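**From:** Vratislav Hrubý
**To:** bench-automation list
**Date:** February 26, 2026
**Subject:** Re: Parallel jaws vs. suction for socketed CPUs

> We are setting up a cell for taking apart old office desktops and
> I can't decide on the end effector for the processor step. The
> Beveck parallel gripper is what we already own. The Wuisan suction
> tool looks better on paper, but I don't like the idea of a hose
> next to all those cables. Has anyone run both on the same arm? And
> do you bother with a wrist camera, or is one overhead enough?
>
> Marta, Kaltcombe

Marta,

We had both on the same arm this month, so I can give you what we have so far. It is one type of machine only, a Dell desktop with the power supply hanging over the top part of the board. Your cases may be kinder.

The controller is the Feketti, stock firmware, driven by hand with the pendant and a script for the last bit of travel. We did 25 tries with each tool on a bare board first, then moved to the full case. The bare board numbers are not worth much. Both tools look fine when nothing is in the way.

Results in the case, 25 tries each, lifting the processor and setting it down in a marked spot:

- Beveck jaws, flat steel tips: 15 good
- Wuisan suction, smallest cup: 24 good

The jaws lost most of theirs at the start of the grip. One tip would touch before the other and the processor would turn a few degrees. We swapped the steel tips for printed ones with a small step in them and it got better, but I stopped counting because I kept changing the shape. If you stay with the jaws, plan on making your own tips.

The one bad try with suction was my fault. I had not cleaned the old paste off the heat spreader. Wipe it properly and the cup holds.

You are right about the hose. Coming straight down it is no trouble. Coming in at an angle it catches on whatever wires run down the side of the case. We now clip it to the forearm in two places and leave only a short loop at the wrist. I also turned the last joint so the loop faces the fan side, and that solved most of it.

The load plate and the lever are a separate problem. Neither tool is good at the lever. The jaws can do it if you pinch near the hook and follow an arc, but our arc was taught by hand and it drifts if the case is shifted on the table. For now a person opens the socket.

On the camera: get the wrist one. We had only the overhead for the first week and the power supply hides too much of the board. When the arm comes in, it hides the rest. From the wrist you get the socket, the plate and the processor in one view, and you can check for cables before you go down.
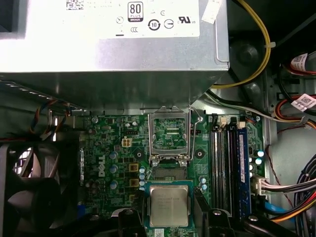
*Wrist camera view. Socket open, processor on the board below it.*

Two things to watch for with it. The heat spreader is shiny and ours washed out until we fixed the exposure by hand. And check your focus distance before you bolt the bracket on. I had to make a second bracket 33 mm longer.

I have not tried memory modules with either tool. I expect the jaws to win there, so we will probably end up with a tool changer anyway.

The tip drawings are a bit of a mess but I can send them if you want a starting point. What arm are you using, and how much payload do you have left with the Beveck on it?

Vratislav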